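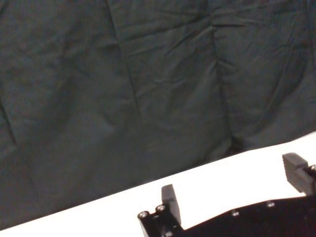
Search this blog Go

The rule sheet and why I wrote it again

08/02/2018 by Vesela Obradović

When I came to Sillow, the rules for the robot table were in a folder of 23 pages, and I must confess that I read them one time only, on my first day. I think most of my colleagues did the same. A rule that is read once is a weak rule. This spring my manager asked me to make the folder shorter, and I agreed too quickly, as I usually do. I began with the part for which everybody has an opinion, the start of the session. My new first rule says: before any object goes on the table, look at the gripper while it is open and holds nothing, with the white surface between the fingers. In such a moment you can check the fingers and the screw heads on the black plate without anything in the way. You also notice the cloth behind. Ours has creases in every direction, and the old folder demanded "a smooth uniform background." I took this sentence out.

I should explain this, because Danica Radonjić did not agree with me and she has worked with robots much longer than I have. Her argument is that a written standard must ask for the best condition, even if people reach only half of it. My argument is that a rule which is broken every day, in front of everybody, teaches people to break the other ones also. We talked about it for most of a lunch. Now the sheet says that the cloth must cover the whole back side and must not touch the work surface in front of the object. Creases are allowed. Danica still thinks I am too soft, and maybe she is right for the kind of work they do at Komine, where she was before.

The second group of rules is for positions. I like black tape on a white table. It is cheap and you can see it from the other side of the room. The trouble is that tape has no memory. Somebody puts a strip for one task, another person adds a corner for a different task, and in September you have a table full of signs that mean nothing. So the rule is that every piece of tape belongs to a task which is written on the sheet, and when the task is finished, the tape goes away the same evening. Small leftover pieces too. I am guilty in this matter as often as anybody else.

For objects I wrote the least, and here I would like comments from readers. We use ordinary things, like a bottle or a lid from a jar, and ordinary things are not standard at all. A bottle that is full to the shoulder and a bottle that is half full look almost the same to a tired person at the end of the day, but for the arms it is a different task. Therefore I ask that the level of the water is written down before the session, and the state of the cap, and whether a second object is allowed near the first one. The visitors from Araújo told us that they weigh everything on a kitchen scale. I would like to do this, but I know my colleagues and I know that the scale would be in the kitchen.
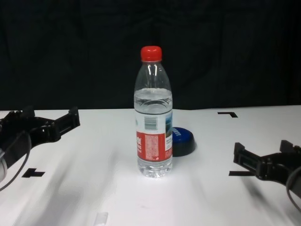
With two arms there is one more rule, and it is the only one I printed in bold. Before the start both grippers wait open, one on each side, and neither of them touches the object. The operator says "clear" and the second person repeats it. If there is no second person, there is no session. The old folder had this on page 17 or 18, I do not remember, between a paragraph for the network password and a paragraph for cleaning. I moved it to the top of the sheet.

I wrote a few lines for the cables also. They must hang in a loose curve, with enough length for the whole movement of the arm, and they must not lie across the place where the object stands. At our Fluncombe site somebody once fixed them with a rubber band, which looked very tidy until the arm turned.

The new text is one page, printed on both sides. I tested it with 50 sessions before I gave it to my manager, and I marked on paper each time when a rule was skipped. The tape rule was skipped most. The bold rule was skipped two times, both times by me, when I was alone and in a hurry, and I wrote this in the report because otherwise the report has no value.

What I did not decide yet is how often to change the sheet. Danica says once in a year, with a date and a signature. I prefer after every 100 sessions, but then the printed copies on the wall will be different from each other, and we had this problem already with the folder. For now there is one copy on the wall next to the table and I carry the other in my bag.

If you have a similar sheet at your work and you are allowed to share it, please write to me. I am most interested in how you describe the condition of used objects, for example a label that begins to come off. I have three versions of this paragraph and I do not like any of them.

Contact | © Vesela Obradović | Back to top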